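Deed-Restricted Housing in Stistville

From the Zuldale Local Encyclopedia, housing section

Deed-restricted housing is any house, condo or apartment with a rule attached to the property's deed that limits who can live in it, what it can sell for, or both. I've been keeping this entry up for the Stistville side of the county, and I own one of these places myself, so you'll get a fair bit of my own experience mixed in (the editors let me, bless them).

How it works

The basic idea is simple enough. A town, a developer or a housing trust puts a restriction in writing and records it with the county. After that it sticks to the property, whoever buys it. In Stistville the usual version says the home must be lived in full time by somebody who works inside the county. You can't leave it dark ten months of the year, and you can't buy it through a company and use it for ski weekends.

There are two main flavors here. The lighter one covers occupancy only, so you can sell for whatever a local worker will pay. The heavier one also caps the resale price. People mix these up constantly! I did too, right up until I was sitting in the title office with a pen in my hand.

History

The first restricted homes in town were the Flostero townhouses, 87 of them, built on the old lumber yard east of the creek. The developer wanted an extra story, the town wanted places for teachers and bus drivers, and they traded. The original agreement was only nine pages long, and it left out all kinds of things, like what happens when an owner retires or gets divorced. Later agreements are a lot thicker.

Then came the Visser program, named for the street where the first buyer lived. This one didn't build anything. The town paid existing owners to add an occupancy rule to homes they already had, and the owners kept the money and carried on as before. It was slow to catch on. My neighbor Talha Talpur signed up in the first September and spent most of that winter explaining it to people in line at the hardware store. At last update the county's list showed 314 restricted homes in Stistville, both kinds together.

Buying one

You apply to the housing office before you make an offer. They want pay stubs, a letter from your employer and your last tax return. Self-employed people need a bit more, and if you have two part-time jobs in two towns, call first, as the hours get added up in a way I still can't explain.

Not every bank will lend on a price-capped home. The sticking point is foreclosure, and whether the restriction survives it. Ask the lender that question on day one, because I lost three weeks to a bank that was very friendly and then said no. The occupancy-only homes are much easier to finance.

Living in one

Day to day it's just a house. Once a year you get a form asking you to confirm you still live and work here, and you send it back with a utility bill. Miss it and there's a $200 late fee (ask me how I know).

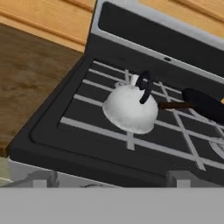 Improvements are where it gets fiddly. In a price-capped home you can add the cost of approved work to your resale price, but you need the approval before the work starts. New windows and a furnace usually count. Fancy countertops usually don't. I redid a bathroom without asking and got credit for none of it, so keep your receipts and fill out the dull form first.

Renting out a room is allowed if the renter also works in the county and the lease is longer than six months. Nightly rentals are out, full stop.

Arguments for and against

Supporters like that the homes stay with working people through sale after sale. Critics say owners under a price cap build up too little equity to ever move into the open market, and I think they have a point, though I couldn't have bought here any other way. There's also the enforcement question. The housing office has a tiny staff and mostly relies on that yearly form and on tips.

See also

Accessory dwelling units; Flostero townhouses; Zuldale housing office; Short-term rental permits

Last updated Mon 15 May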